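4 July 2022

My dishwasher has been "about to be replaced by a robot" for as long as I've been reading the news, and I still scrape the plates before I load it. So I got curious this spring and started keeping a list on the fridge of every little thing I do around the house with my hands. I gave up on it after a few days (the list was getting long enough to be a chore of its own), but it changed how I read all those breathless articles.

What surprised me is how little of housework is heavy. Almost none of it! It's picking up. You pick up a sock, a hair tie, a grape that rolled under the stove, a wet teabag, the cap of something. Then you decide where it goes, and you put it there, and there's another one. I can do that while I'm on the phone with my sister and arguing about her wedding seating chart.

Back in March I drove over to Pranutcombe for a small open day on home and workshop automation, mostly because my neighbor had a spare ticket and the parking was free. I spent a good while at the Flultholm table, which had floor cleaners, and I came away thinking floor cleaners are more or less there. Ours has been going for years. It eats phone chargers and it's scared of the bath mat, but the hall gets done and I don't do it. Same with laundry, if by laundry you mean the washing part. The folding part, oh boy. I watched a clip of a machine folding one towel and I'd finished my coffee before it got to the second corner.

The fancier stuff on show was arms that bolt to a bench and do one job all day. A man from Sketano told me their small one comes in at $2158 before you buy anything to put on the end of it, and that's the bit I'd never thought about. The arm is just the arm. The end of it is where the trouble starts, because a sponge and an egg and a fork want completely different handling, and my fingers sort that out without asking me.

Soft things seem to be the worst. A box has sides, so you squeeze the sides. Something fuzzy gives way, and it doesn't sit the same way twice. 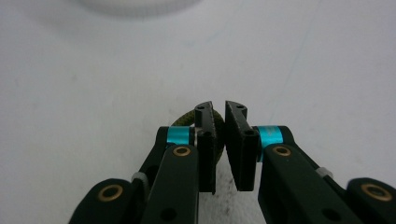 Chantelle Zulu wrote to me after my last post on this and said I was being far too gloomy, that the shop where she works already hands off the dull half of the packing, and that I'd never go back to doing it by hand if I'd once stood there for a whole shift. She also said a machine that gets 70 percent of the parts right is still worth having if it sets the rest aside for a person to look at. Fair point, and I hadn't looked at it that way. At home, though, I'm the person it sets things aside for! If a robot clears most of the table and leaves me the sticky bits, I've still got to get up off the couch.

I think that's the real difference between a shop floor and my kitchen. On a shop floor you can tidy the world up for the machine. Same part, same tray, good light, nobody's kid leaving a juice box on the belt. There was a little book on one of the tables by somebody called Ďurica that made this case over 20 pages, with far too many diagrams, and I read it standing up and then bought a copy. My favorite chapter is on bins. Just bins, how deep they should be. I enjoyed it way more than I should have.

So, can they do the chores yet? Floors, yes. Washing, yes, if you carry it there and back. Sorting the same parts into the same box, it sounds like yes, and I'm glad for Chantelle's wrists. Picking up after a family of slobs, I'd say no, and I'm going to guess 7 years before I'm wrong, which my husband thinks is wildly optimistic. He's never emptied the lint trap, so I'm not sure he gets a vote.

Next time I'll write up the window cleaner thing my mother-in-law bought. It's currently stuck to the patio door and I can't find the remote.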